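4.2 Bedroom tidying with the Harju kit

The Harju two-arm kit was tested as supplied by Bavier, with the stock white grippers and no change to the control software. We ran 51 trials on a made-up bed – 13 of them with a cushion and a book handled together. Soft surfaces are not covered in the supplier's manual.

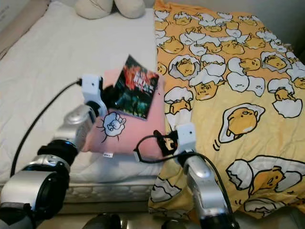 Figure 3. Two-arm contact with book and cushion on a quilted mattress. The left gripper holds the book's left edge.

The two arms share the load in this task, and grip force was left at the default setting for both. Cable routing is a weak point of the kit: as Figure 3 shows, the black gripper cables run in open loops over the bedding. Cellent sells a sleeve for this purpose, which we did not test.

Last updated: 25 April 2024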